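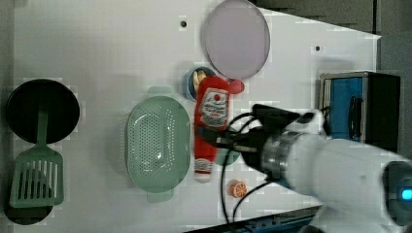
2. What we put on the table

For our Perkex project we wanted to know how a play kitchen ought to be laid out so that small children can find things again, and we spent a good deal longer on it than we had planned, mostly because we kept changing our minds about the fruit. Our white table had a big lavender dish toward the top, a small blue bowl, the ketchup bottle and the little orange slice, which we all grew very fond of.

The Troraneck kindergarten let us read its toy list, a wonderful long thing with 323 entries, 99 of them pretend food. We sorted those by meal first - breakfast, lunch, snacks - and then gave that up and sorted by what each toy goes into.

3. Second layout

The red and white package went in the large oval bowl, and the plush bunny got the small blue one, with two red fruits beside it.
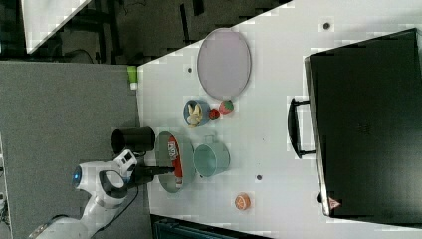 A classmate at the October reading asked whether children would really keep food and animals apart, and said her little brother puts everything to bed in the biggest pot. We liked that so much that we added a "bedtime" group to our list, with 5 toys in it so far.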